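Folstead Pottery open day: a visit report

We went to the Folstead Pottery open day on March 16, 2023. It's the one day in the year when the whole works is open to the public, including the mould store and the kiln hall, and tickets have to be booked through the Lilten town library. I had wanted to go for a long time and kept missing the booking period. This year I put a note in my diary in December and got two places on the morning tour.

Getting there

Lilten has a railway station but the pottery is on the far side of the river, and the walk is longer than it looks on the map. Go over the iron bridge, turn left at the chapel and follow the wall. The sign at the main gate is small. There is parking in the field opposite, which was soft after the rain, and a couple of cars needed a push at the end of the day. If you drive, use the hard strip by the hedge.

Check-in was in the old counting house. We were given a paper badge and a pair of safety glasses each. Sandals aren't allowed. Bags can be left on the shelves, though there are no lockers, so I kept mine with me.

The history talk

Our guide was Joar Eklund, who runs the glaze room and has worked at Folstead since he left college. He started with a short talk in the yard, which was cold, and he had the sense to keep it brief.

The pottery was founded in 1768 by a family of brick makers who found a bed of pale clay under their own fields. For the first years they made nothing but dairy pans and storage jars. Tableware came later, and the blue-rimmed plates that most people know came later still. The clay bed was worked out long ago and the pit is now a pond with a fence round it. The clay used today comes in by lorry, already blended, and is mixed with water on site.

Someone asked whether the business was still in the family. It isn't. It was sold to Brumum, a tile company, and then bought back by a group of the staff. Eklund said the tile years were not all bad, as the kiln hall got its new roof then.

The slip house and mould store

Slip is liquid clay. It's stirred in sunken tanks in a low building that smells like a wet cellar, and piped from there to the casting benches. We were allowed to dip a stick in one of the tanks and let it run off. It should run like single cream, we were told, and it did.

The mould store was the best part of the visit for me. It's a long loft with racks on both sides and plaster moulds stacked to the rafters, many with labels in old handwriting. There are moulds for jelly shapes, foot warmers, invalid cups and a soap dish in the form of a shell. A mould wears out after a certain number of casts because the plaster loses its edge, so the ones in the loft are mostly masters and aren't used. The stairs up to it are steep and have a rope instead of a rail. Anyone who can't manage them can look at a folder of drawings downstairs.

Casting and fettling

On the casting floor we watched jugs being made. The slip is poured into the mould and left until a skin of clay has formed against the plaster, then the rest is tipped out. After that the mould is opened and the jug is taken out, still soft enough to dent with a thumb. The handles are cast separately and stuck on with more slip.

Fettling means cleaning off the seam lines with a knife and a damp sponge. The fettlers work at a bench under the north windows and had the radio on. They were happy to talk and let us try on some spoiled pieces. I took too much off the lip of mine and it went back into the scrap bin to be mixed again. Up to this point all waste clay can be reused. Once a piece has been fired it can't.

The kiln hall

The old bottle kiln is still standing, but it's now a display space. You can walk inside and look up at the sky through the neck. It's blackened all the way up and voices sound odd in there. A panel by the door explains how it was packed and fired, and how the men judged the heat by eye.

The work is now done in electric kilns along the back wall. There are 4 of them, the largest supplied by a firm called Levchenko, and one was firing during our visit, so we had to stay behind the yellow line. The first firing takes the piece to biscuit and the second fixes the glaze. We saw a trolley of biscuit ware come past on its way to glazing. It's a chalky pinkish white at that stage and very light for its size.

The glaze room

Eklund's own room was the last of the production areas. Most of the glazing is done by dipping, with the plate held in a wire claw so that only small marks are left to touch up. He did a plate in front of us in a couple of seconds and then told us how long it took him to learn to do it evenly. The blue rim is painted by hand on a turning wheel, with one long stroke and a loaded brush. All the glazes look wrong before firing. The blue goes on as a dull mauve and the clear goes on as pink.

There were test tiles hanging on nails all over one wall, each with a number scratched in the back. I would have liked longer there, but the next group was waiting in the corridor.

Lunch and the shop

Lunch was soup and bread in the canteen, £5, served in the pottery's own bowls. The soup was leek and potato and there was plenty of it. Tea was free. The queue was long at midday and had gone by the time we finished, so it's better to eat late.

The seconds shop is in the stable block. Prices were fair. Small plates with a pinhole in the glaze or a wobble in the rim were £8, and large serving dishes were not a great deal more. I bought a mixing bowl with a slightly flat side, and my sister bought a lidded jar after checking several to find a lid that fitted. Check the lids if you buy a jar. Card payments were working, then stopped, then worked again, so bring some cash.

Packing and sending things home

Wrapping is done at a long table next to the till. Small pieces go in newspaper, and anything large or awkward gets bubble wrap, plenty of it, taped all round. You can also pay to have things posted. We carried ours home on the train and nothing broke. The parcels are bulkier than you expect, so a rucksack is no good and a strong shopping bag with a flat base is better.
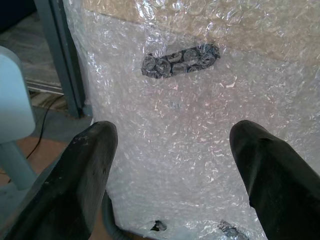
Practical notes

The tour took all morning and there was a lot of standing. The yard is cobbled and uneven, but the ground floor buildings all have level doorways, and a folding stool can be borrowed from the counting house. Children are welcome on the tour if they can keep their glasses on. There was also a clay table in the canteen where they could make a pinch pot to take home unfired.

Toilets are behind the canteen. Photographs are allowed everywhere apart from the glaze room, where the recipes are pinned up. Dogs have to stay outside the gate.

The library starts taking names for the next open day in December, in person or by telephone. The afternoon tour follows the same route but doesn't include casting, as the casters finish early, so ask for the morning.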